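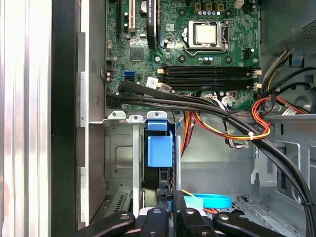

第七条　关于停顿

《Vedska拆解作业规程》第七条在修订以前只有一句话：“夹爪遇阻，应即停止，待操作员确认后方可继续。”这句话由Duván Ccori起草，当时他任Prelliretti公司规程处二级文员，办公地点在Villanueva旧海关楼的三层。

本次修订由规程处立项，编号492。立项书称，第七条所指“遇阻”没有限值，所指“确认”没有时限，各工位理解不一，请Ccori先生前往Vedska车间驻点，就措辞提出意见，并于2026年10月21日前呈送定稿。随立项书附有车间主管的意见一页，建议将“待操作员确认后”六字删去。“后”字算不算在六字以内，Ccori先生数过两遍，得数是七，他在页边用铅笔注明，没有声张。

车间在河对岸，从轮渡码头步行900米。他到达时，门口的登记簿已经翻开，值班操作员Nayeli Rengifo在栏内替他写好了姓名，重音符号的位置是对的。她交给他一副护目镜和一份旧规程。旧规程的纸边磨圆了，第七条旁边有一道很长的竖线。

“竖线是什么意思？”他问。

“意思是这一条我们照做。”

按照规程，台式主机进入工位前须切断外部供电，静置，核对工单，再由操作员取下侧板。散热器与内存条另列工序。其后是线束。规程对线束的规定占去整整两页，Ccori先生当年写这两页时并未见过线束，依据是Cavov厂提供的一份译稿。译稿将“扎带”一律译作“缰绳”，他逐处改正，漏了一处，至今仍印在附录乙里。车间的人都知道这一处，也都称扎带为缰绳。

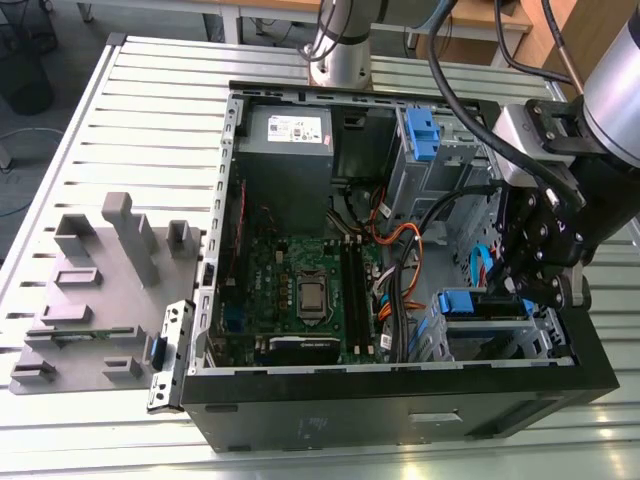
夹爪遇阻时，由谁决定继续？

由当班操作员决定。操作员应先查看受阻部位，确定阻力来自卡扣、螺钉还是线缆，在工单上记下原因并签名，然后放行。操作员离岗的，工位保持停止状态，不得由他人代签。

这一问一答，是Ccori先生驻点第二天写进草稿的。他原拟写成条文，Rengifo女士看过以后建议照问话的样子保留，理由是新来的人都这样问。规程处的体例不允许条文中出现问句。他查阅了体例，体例对附注未作规定，于是将它列为附注一。

驻点期间，他每日坐在工位旁的一把折叠椅上，记录停顿。停顿有长有短。有的停顿不过一次呼吸，Rengifo女士看一眼便签名放行；有的停顿她要俯身看很久，取来手电，再看，然后在工单上写“不放行”，转人工处理。主管路过时会看墙上的钟。主管是一位有礼貌的人，从不催促，只是看钟。

第四天，他向她说明删去那几个字的理由：每次确认平均耗时若干，全年累计若干，折合工时若干。这些数字是主管给的，他念得很慢。

她听完，从柜中取出一摞工单。最上面的一张写于二月，原因栏内写着：“线压在盘架下，看不见。我也没看见，它先停的。”

“那一次里面是什么？”他问。

“一块硬盘。委托人是一所学校，要求完整退还。”她把工单放回原处，“接头还连着。再拉下去，会把座子一起带下来。”

“有规定说必须退还完整的吗？”

“委托书上有。规程里没有。”

他在记录簿上写下“委托书”三字，并在下面画了一道线。当晚他住在轮渡码头的招待所，将修订稿重抄一遍。新的第七条分为四款。第一款规定遇阻的限值，数值留空，由各工位依所用夹爪试定，试定结果须张贴于工位。第二款规定确认的方式，须查看，须记录，须签名，三者缺一，视为未确认。第三款规定确认不设时限。第四款规定，委托书对物件另有要求的，从其要求。

写到第三款，他停了笔。规程处历来不喜欢“不设”二字，凡有“不设”的稿子，退回时都夹着一张黄色的便条。他考虑过“视情形而定”，考虑过“合理期间内”，也考虑过干脆不写。附近有一艘船在倒车，窗玻璃震了一阵。他把“不设时限”四个字又描了一遍，墨迹因此比别处重。

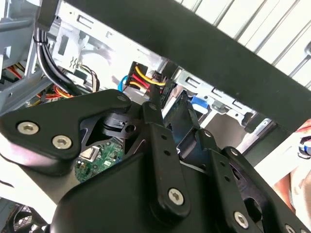 次日清晨他把稿子带到车间，请Rengifo女士过目。她读得很仔细，读完第二款，要求将“查看”改为“目视查看”。他说两者意思相同。她说隔着屏幕也有人叫查看。他改了。读到第四款，她没有提出意见。读到附录乙，她问缰绳改不改。

“应当改正。”他说。

“那要通知全车间。”

“可以发一份勘误。”

她想了想，说勘误要逐人签收，本车间连同夜班共136人，Cavov那边也在用同一附录，不知道有多少。他问她的意见。她说她没有意见，这属于规程处的职权。附录乙最终维持原文，另加脚注一条：“本附录所称缰绳，即扎带。”

定稿由轮渡邮袋送出，如期到达。规程处的复函隔了三周才来，信封里果然有一张黄色便条。便条要求就第三款补充说明，篇幅不少于一页，并附依据。复函正文则通知他，驻点期限顺延至补充说明核准之日，折叠椅一项不在报销范围。

Ccori先生把便条夹进记录簿，去向主管借纸。主管从抽屉里数出大约100张给他，说用不完的请退回，又抬头看了看钟。

回到工位时，Rengifo女士正俯身在一台主机前，手电已经打开。夹爪停着。他没有说话，坐下，在当日的第一行写了时刻，后面的一栏空着，等她签完名再填。

她说：“你过来看，是卡扣，还是线？”

他戴上护目镜，走了过去。

附注二　本条自公布之日起施行。补充说明未获核准前，第三款暂按原稿执行，各工位不得自行加注时限。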